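Chapter 8

Visiting a Workplace: Learning from a Robotics Demonstration

Chapter Objectives

After studying this chapter, you should be able to:
Explain how a demonstration differs from normal operation.
Prepare for a site visit and record what you observe.
Tell apart what you saw, what you were told, and what you concluded.
Write a visit report that another reader can check.

Key Terms

bimanual, demonstration, end effector, host, observation log, reset, trial, workspace

Opening Case: Wednesday at Otitz

Each July, the automation firm Otitz opens its development hall in Paltport to students in technical programs. The visit follows a fixed plan. Students sign in at the front desk, receive a safety talk, and are taken in small groups to the stations, where engineers present the work in progress. Groups change stations when a bell rings, whether or not the engineer has finished speaking.

The case that opens this chapter comes from one such visit. Bülent Akyol was then in the second year of a mechatronics program. His instructor had asked every student to select a single station and to write a report on it. The report was to be no longer than four pages and was to be handed in the following week. Akyol chose the table-handling station, known inside the company as Oseo, where two arms are used to pick up, move, and put down common household objects.

In his first draft, Akyol wrote that “the robot can set a table.” His instructor returned the draft with one question in the margin: “Did you see it do this?” Akyol had not. He had watched the arms move a cup from one place to another, and he had heard the engineer say that table setting was the goal of the project. The two had become one statement in his notes. The second draft separated them, and it was a better report, although it claimed less.

Much of this chapter concerns the distance between those two drafts. Students who visit a workplace for the first time often come away with strong impressions and weak notes. The sections that follow set out a method for closing that gap.

8.1 What a Demonstration Is For

A demonstration is a planned showing of equipment or a process to people who do not work with it every day. The host decides what will be shown, in what order, and for how long. The objects are chosen in advance and are usually placed where the machine can reach them. Staff stand nearby and may stop the equipment at any time.

None of this is improper. A company that receives visitors has a duty to keep them safe and a natural wish to be understood. The visitor, for his or her part, should keep in mind that a demonstration answers a limited question. It shows that a system performed a certain task, under certain conditions, while the visitor was present. It does not show how often the task succeeds over a full working day, how long the equipment took to set up, or how the system behaves when an unfamiliar object is placed before it.

Normal operation is a different matter. On a production line, the work continues without an audience, and faults are dealt with as they arise. A development station such as Oseo lies somewhere between the two. Its work consists largely of trials, each followed by a reset in which the objects are returned to their starting positions. Visitors sometimes lose interest during a reset and look away. This is a mistake, as the reset often reveals how much of the task depends on careful placement by a person.

8.2 Preparing for the Visit

Preparation begins before the day itself. Read whatever the host has made public about its work, and write down at least two questions that the published material does not answer. Learn the basic vocabulary. An arm that carries a gripper, for example, is said to carry an end effector, and a task that calls for two arms working together is called bimanual. Hosts will use such words without stopping to define them.

Find out in advance what clothing and footwear are required, and whether photographs are allowed. Some hosts permit photographs at certain stations only – at Otitz, the rule is announced during the safety talk and posted at the entrance to the hall. Loose sleeves, scarves, and long necklaces should be left at home.

8.3 Keeping an Observation Log

The observation log is a written record made during the visit. It should be kept by hand, in ink, with the time of each entry in the margin. Akyol's instructor recommends a page ruled into three columns, headed Seen, Told, and Concluded. Each entry belongs in one column only.

A note on the position of a gripper belongs under Seen. The engineer's remark that the grippers were changed in the spring belongs under Told. The student's own view that the new grippers are better suited to cups belongs under Concluded, and the report must give the grounds for it.

The log should also record the state of the workspace before a trial begins. Students tend to start writing when the arms start moving, and by then the starting arrangement has been lost. A short entry or a simple sketch is enough. Note the objects on the table, their order, and which arm is nearest to each.

8.4 Asking Questions of the Host

Questions should be short and should concern the work. “How many trials do you run before lunch?” will usually receive a useful reply. “Is it intelligent?” will not. If an engineer declines to answer, the refusal should be accepted politely and noted in the log. Işık, a supplier of grippers that also receives student groups, asks that questions be held until the arms have come to a stop. Visitors should follow this practice wherever they are.

Before You Read On

Study Figure 8.1 and draw up a page with the three columns described in Section 8.3. Fill in the first column only. Compare your entries with those of a classmate, and discuss any entry that one of you placed under Seen and the other would move to Concluded. Keep the page, as it will be needed for the exercise at the end of Section 8.6.

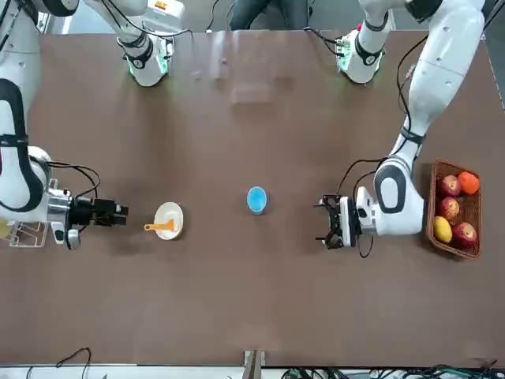
Figure 8.1 A two-armed table-handling station, with a bowl and spoon, a cup, and a basket of fruit in the workspace.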